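Maio, caderno de ocorrências do projeto Lusar
Por: equipa da bancada, clube de robótica Brotbridge

Boa tarde a todos, e desculpem o testamento! Abrimos o pedido 305 porque a tarefa dos calções no cabide continua a dar-nos luta. O sintoma principal aparece com o elástico da cintura preso na garra: o tecido faz um nó e o ponto de preensão calculado foge.

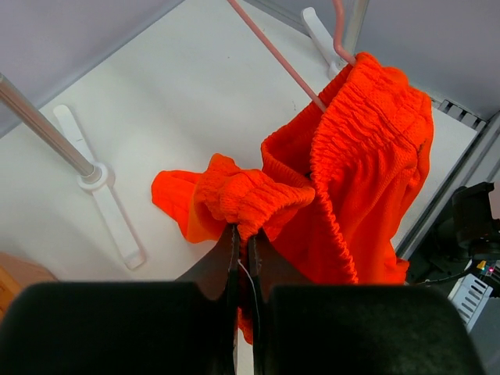
Passo 2: rever os dois braços

Voltámos a calibrar os dois punhos com o programa Tamiru (demora roughly nada, uns 16 minutos) e confirmámos as posições do cesto laranja e do estendal. 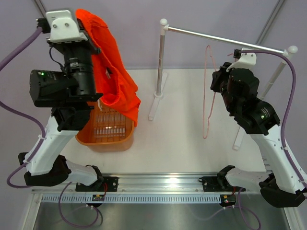

Depois disso baixámos a velocidade de fecho para 12, que era o valor antigo da turma do ano passado, e o erro passou a surgir bem menos vezes, o que nos deixou muito contentes.

O cabide cor-de-rosa merece atenção à parte, por ser tão fininho visto de lado.

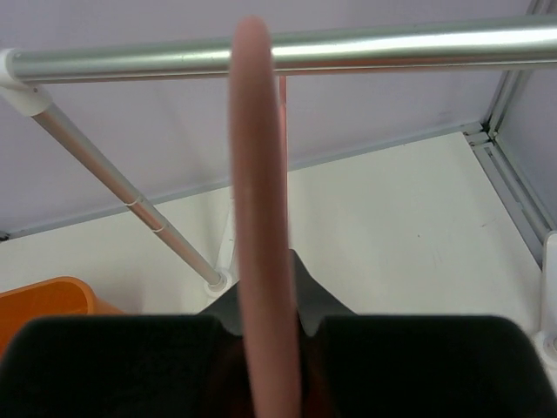 Guardámos os registos na pasta Bramach, com os nomes de sempre, para quem quiser espreitar antes do próximo treino.

Falta só repetir a recolha dos calções a partir da mesa, com o braço direito.
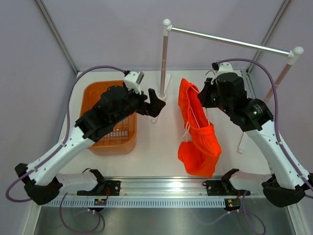 Que valor de fecho devemos usar na competição?
Fiquem com o 12 nos dois braços, e avisem-nos neste mesmo pedido se o erro voltar.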